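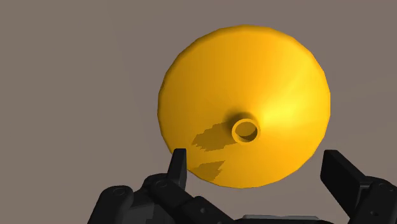

Wrist view, funnel and both fingers. Stock yellow, I haven't touched the colors.

OK so quick one before dinner, people have been asking about the Drema sim kit and I keep saying "post soon" and then not posting. Posting.

Short version. Good kit, annoying installer, I'd pay for it again. Long version follows, bit messy, sorry.

Drema is the tabletop manipulation package from Rostatholm. You get an arm, a two-finger gripper, a handful of rooms, a bin of objects and a recorder for logging demos. All sim. I've been on the trial since August and rolled over to the paid seat when it ran out. My own money, no freebie, Rostatholm has no clue who I am.

What I wanted it for – practicing pick and place on awkward shapes before I book time on a real arm. Cubes are boring. Everybody's demo is a cube. The funnel is why I picked this kit over the Adomaitis one, which is cheaper but the object set is blocks, cans, more blocks.

And the funnel is a pain, in a good way. Slopes everywhere, the spout is short, the rim is wide. Come at the rim with the fingers open and you've got to decide pretty early which bit you're going for. My first sessions I went for the cone wall every time and every time it squirted away across the table. Spout is better. Spout from straight above is much better. Took me an embarassing number of tries to work that out.

Install. Ugh. The downloader dies at 74 percent if your disk is nearly full and doesn't tell you why, just sits there. Cleared space, started over, fine. Then the license thing wants you to log in twice. Emailed support, got a reply from Thulani Mathebula the next morning, very polite, known issue, use the offline key. Offline key worked first go. So points for that.

Cameras. Two that matter to me, the wrist one and the room one. Wrist view is what I drive from. Plain background in there sometimes, nothing to look at except the object and your own fingers, and I like that more than I expected to. Shadows are the weak spot. Look at the cone up top, dark patches with stair-step edges, proper blocky. There's a shadow quality slider and on my machine it goes from blocky to slightly less blocky while the fans scream. I leave it low.

Same with the mesh, you can see the straight bits round the rim if you go looking. Doesn't bother me for grasping. Would bother me if I was making a nice video.
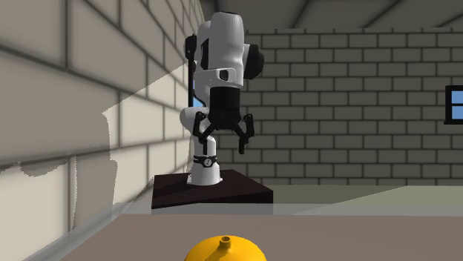
Room cam, brick room. Arm folded up on its platform, gripper open, funnel down front.

The brick room is my default now. Some of the others are so bare I lose track of how far away anything is, and having the wall rows running off to the back helps my eye. Could be just me. The window off to the right is pure decoration as far as I can tell but it's a nice blue.

Things I like:
Reset is instant. Hit the key, arm's home, object's back. You don't think about it until you try a kit without it.
The finger pads grip believably. Not perfect, but a bad grasp slips and a decent one holds.
Recorder files are plain and small. I have 2863 of them in a folder and it still opens fast.

Things I don't:
No undo on a recording. Fat-finger the stop key and it's gone.
Object scale is buried 3 menus down.
The manual. Half of it is for the previous version, the screenshots don't match, and the bit on friction just says "see friction".

Rosaura Arango runs the same kit over at Furkgate on a much bigger machine and she says the shadow slider does earn its keep up there, so if you've got the hardware, ignore my whining. She also swears by slowing the arm to half speed for the last stretch of the approach. Tried it, yes, do that. My drops went way down on the funnel, didn't change much on anything else.

Would I tell a beginner to get it? Probably, if they've used any sim before. If it's your very first one, maybe the Adomaitis, learn on the boring blocks, then come over. The trial is long enough to find out anyway and they didn't ask me for a card.

Oh and if you're on a laptop, plug it in. Battery went from almost full to dead in one evening of spout grabs.

Next post will be the import thing, getting your own shapes in. I've got a ladle half working and the handle keeps sinking into the table. If anybody has sorted that out pls comment, I've tried the collision setting, both of the collision settings, and I'm out of ideas.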